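4. First Grips and Soft Goods

Read this section before you let the gripper near anything you like. By now you should have the body closed up, both linkage arms on, and all four pivot pins seated. If you have a pin left over, go back to section 3 and find out where it was supposed to live.

4.1 Checking the jaws

1. Hold the gripper by the handle with the jaws pointing away from you. Away from other people is also considered good form.

2. Squeeze the trigger slowly until the jaws meet. Both arms should arrive together. If one shows up late, loosen its base pin a quarter turn and try again.

3. Let go. The jaws should spring open without help. If they need help, the pins are too tight, and you are the kind of builder who overtightens pins. The Rumura workshop is full of us.

4. Repeat 24 times. The first dozen will feel gritty while the printed surfaces wear in.

Note: The Plurkinance kit ships with 31 screws and the build uses all of them. Earlier kits came with spares, and people kept finding homes for the spares.

4.2 Practicing on fabric

Wooden blocks make everyone look competent. Fabric folds, slides, and gets up between the pads, so practice on it early and get the swearing done in private. A bed at home works better than the shared bench: it's wide, it's padded, and there are no metal shavings on it. (Check this last point if you built the gripper there.)

1. Lay a strap, belt, or scarf across the sheet with one end free. Knit is easier than satin. Save satin for when you feel too good about yourself.

2. Bring the jaws down over the free end, one pad on each side.

3. Close until the pads just pinch. You want the strap held, with the sheet left where it is.
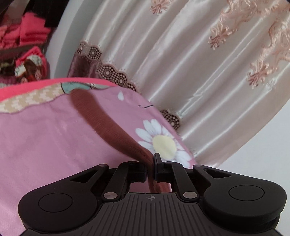 4. Lift a few inches and wait for a slow count of four. A strap that creeps out means the pads are worn or greasy. Wipe them with a dry cloth before you blame the design.

5. Set the strap down, open the jaws fully, and back straight out. Twisting on the way out drags the fabric along, and then you are making the bed.

Caution: Keep threads and loose yarn out of the linkage. A thread around a base pin will stop that arm dead, and cutting it free means taking the pin out.

Caution: Do not practice on lace, or on anything belonging to someone who has not agreed to it.

4.3 When to stop

Jarmila Slanina, who drew the linkage, put in more than 151 fabric grips on the Pranau version before she trusted it with a sock. You can stop sooner. Ten clean lifts in a row is enough to move on to section 5.

If you can't get to ten, swap in the soft pads from the Hughes bag and start over at 4.1. If those don't do it either, bring the gripper to the workshop on Monday after 6 p.m., with all its screws. Leave the strap at home; we have straps.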